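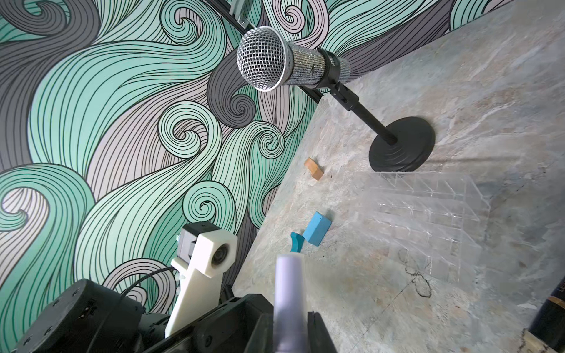
Home | Methods | Interviews | Hardware | Archive

Changing the background, keeping the grasp: an interview with the Traseck project

A manipulation policy trained from wrist cameras sees a great deal that has no bearing on the grasp. The floor, the wall, a table edge and the gripper itself take up most of the pixels, and the object may occupy a small part of them. The Traseck project at Pullier set out to measure how much a policy depends on that surrounding material, and to reduce the dependence through the way demonstrations are collected. The project's lead engineer spoke with us in November, after the second round of evaluations had closed.

The method is called paired collection. An operator demonstrates a pick in one setting. The surface and the wall covering are then changed, the objects are put back in the same relative positions, and the operator demonstrates the pick again. The two recordings are stored as a pair. During training, the policy is penalized when its internal features for the two recordings differ at matched stages of the motion.

"The penalty is the simple part," the lead engineer said. "It is one extra term in the loss, and the idea has been used in image classification for a long time. The work was in getting pairs that are worth comparing. If the object has shifted between the two recordings, you are teaching the policy to ignore a real difference in position, and you will see that later as a lateral error."

Early pairs were aligned by eye, and most of them were discarded. The group now uses a placement overlay. The operator sees the stored starting view from a fixed overhead camera blended with the live view, and moves each object until the outlines agree. The overhead camera is used for setup only and its images are never given to the policy.

Asked why the group did not edit the backgrounds in software, the lead engineer said that they had tried it first and still use it as a baseline.

"Replacing the background digitally works well for opaque objects. You segment the object, you paste in another surface, and the result is good enough for training. It fails for clear plastic and for anything shiny. A clear container has almost no appearance of its own. What the camera receives is the surface behind it, displaced a little, plus some edges and highlights. If you cut that out and put it on a different surface, the inside of the container still shows the old surface. The network finds that discrepancy very quickly and uses it to locate the object. Then you run it on the real robot, the discrepancy is absent, and the policy has no idea where the container is."

The same problem affects contact shadows and reflections from the floor covering. Physical replacement gets all of these right at the cost of operator time.

Pullier uses 60 printed coverings, divided into plain colors, stone and wood patterns, and what the group calls high-contour prints, meaning designs made of dense repeated lines. The last category was added after a failure that the lead engineer considers the most useful result of the first round.

"Our first coverings were mostly photographs of natural materials. They have soft texture and low contrast. We trained on those, tested on a line drawing pattern, and the arm started its descent toward a curl in the print. It did this repeatedly. A tight spiral has a closed outline and strong edges on all sides, and for a small network that is a fair match for a small object seen from above. There was no comparable case in the training set, so the policy had never been given a reason to separate the two."

High-contour prints now appear on the wall side of the workspace as well as underneath the objects. The lead engineer described the wall as a separate variable. A wrist camera changes its pitch during an approach, and a wall that was out of view at the start may fill a large part of the image some moments later. Policies trained with varied floors and a constant wall were found to use the wall as a landmark.

"It behaves like a fixed marker," the lead engineer said. "The policy learns that when a particular feature of the wall reaches a particular place in the image, the arm is at the right height. That gives you excellent results until someone moves the cell."

The current dataset holds 3,000 demonstrations, counting each half of a pair separately. They were recorded at two sites, Pullier's own laboratory and a smaller cell in Nagano. Both sites use the same gripper design, and the camera mount is printed from the same file. The lighting was left as it was at each location. According to the lead engineer, matching the lights would have removed one of the few sources of variation that cost nothing to collect.

Objects are divided into five groups: small rigid blocks, thin curved parts, transparent containers, reflective items, and tall items on a weighted base. The groups were chosen for the kind of error they cause. Blocks are the control case. Thin curved parts are easily hidden by a finger during the final approach. Tall items are there mainly as obstacles, and the arm is expected to leave them standing.

Occlusion by the gripper received more attention in the interview than we had expected from the project's published summary. On a wrist-mounted view the fingers are always present, and near the end of a grasp they can cover the part of the object that matters most.

"People assume that the last stage is the best observed because the camera is closest," the lead engineer said. "For a small part it is the worst. The finger is in front of it. The policy has to carry the position forward from earlier images, and it has to have formed a correct estimate before the finger covered the part. If the earlier estimate was partly based on the background, the error appears at exactly the stage where there is nothing left to correct it."

To examine this, the group compared policies with and without a short image history. The history improved results on thin curved parts in familiar settings. In unfamiliar settings it gave little benefit unless paired collection was also used. The group's interpretation is that memory preserves whatever estimate was made, including a bad one.

The evaluation protocol was kept apart from training. A set of coverings was withheld, and neither the operators nor the engineers tuning the network had access to recordings made on them. Each trial begins from a starting pose drawn by a script. A grasp counts as successful if the object is lifted clear of the surface and held for 5 seconds without contact with anything else in the workspace. Contact with an obstacle ends the trial, even when the grasp would have succeeded.

Under that protocol, the paired policy outperformed the baseline with digital backgrounds in every object group. The difference was small for rigid blocks and largest for transparent containers. Reflective items improved less than the group had hoped. The lead engineer declined to summarize the result as a single average.

"An average across those groups depends on how many of each you put on the floor. We could raise it by testing more blocks. The table by group is the result."

There was one regression. On the plain coverings, with no pattern on the wall, the paired policy was slower than the baseline and made more small corrections before closing. The lead engineer attributes this to the loss of cues that are reliable in a plain setting. Reducing the weight of the penalty restored the speed and gave back part of the improvement on transparent containers. Pullier has kept the higher weight.

Cost remains the main objection to the method. Changing a covering and restoring the layout takes longer than the demonstration itself, and operators report that the realignment is tiring. The group has tested a roller mechanism supplied by Beltetel that advances a printed sheet under a fixed transparent plate, with the objects remaining in place. It shortened the changeover considerably. It also added a reflection from the plate to every recording.

"So we had introduced a constant feature into a dataset whose purpose was to have none," the lead engineer said. "The roller is acceptable for opaque parts. For clear containers we still change the sheet by hand, and I do not see a good alternative at present."

Another open question is how many pairs are needed. The group trained on reduced portions of the dataset and found that removing coverings did more damage than removing demonstrations per covering. Within a covering, additional recordings soon stopped helping. The lead engineer would spend the next collection period on new surfaces and on marks and stains, which most of the printed sheets lack. Floors in working buildings have them, and a dark irregular mark seen through a clear container is, in the lead engineer's words, "close to the hardest input we know how to produce."

The project has not tested deformable objects. It has also not tested a moving background, such as a conveyor, where the stages of two recordings could not be matched by the present procedure. Matching currently relies on gripper height and finger opening. A version based on distance to the object is being prepared in Nagano and will be evaluated on the same withheld coverings.

Related items
Wrist camera calibration after a finger change
Reporting grasp results by object group
Transparent parts: depth sensing and its limits
Withheld test sets in small laboratories
Printed camera mounts: stiffness and drift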